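Last revised 2018-08-16 by Crisanto Baluyot. Replaces the March version.

# Folding and covering with a microfibre cloth

These notes apply to a single flat microfibre cloth used on a wooden table, either folded for storage or laid over a small tray or dish to keep dust off. The same method works for tea towels, though cotton holds a crease better and needs less smoothing.

## Before starting

Clear a space wider than the cloth on every side. Wipe the table first. Microfibre picks up grit readily, and grit caught in the pile will scratch a varnished top the next time the cloth is used for polishing.

Check the care label if there is one. The Wedik cloths we keep in the hall cupboard should be washed without fabric softener, which coats the fibres and stops them absorbing. The older Dileo ones have lost their labels and are treated the same way.

## Laying the cloth flat

1. Hold the cloth by two neighbouring corners and let it hang.
2. Lower the far edge on to the table, then bring the near edge down towards you.
3. Smooth from the middle outwards with the flat of the hand. Do not drag from one side to the other, as this only moves the slack along.
4. Turn down any corner that has curled. A curled corner becomes a lump once it is inside a fold.

Shallow ripples can be left. They disappear at the first fold. A sharp crease should be pulled out now, by holding both ends of it and drawing them gently apart.

## Folding for storage

1. Bring the right edge over to the left edge and line up the corners before letting go.
2. Press along the fold.
3. Bring the top edge down to the bottom edge. The cloth is now a quarter of its full size, 4 layers thick.
4. Fold once more, to 8 layers, if the shelf is narrow. Thick cloths tend to spring open at this stage and are better left at four.

Stack with the folded edge facing out. It is then possible to take one without disturbing those underneath.

## Covering a tray or dish

Pick the cloth up by opposite edges, level with each other, and keep the hands far enough apart that the middle clears the rim. Lift, move over the tray and lower both sides together. If one side lands first the cloth slides, and a light tray slides with it.

Let the cloth settle before adjusting it. Pull each side down until it touches the table - a gap at one end lets in dust and defeats the purpose. To uncover, lift both edges again and fold the cloth in on itself so that whatever has settled on top stays inside.

For anything with a tall lid or handle, use the larger Lagman cloth. A cloth stretched tight over a handle will not reach the table.
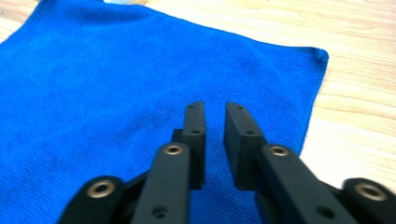
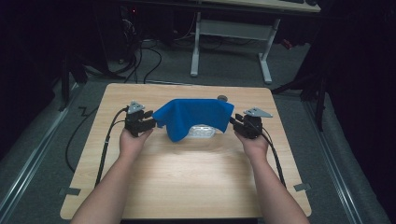
**Can a damp cloth be folded and put away?**

Hang it up until it is fully dry, including the hems, and fold it then. A cloth stored damp will smell within a day or two and has to be washed again before use. If there is no line free, spread it over the back of a chair and turn it once.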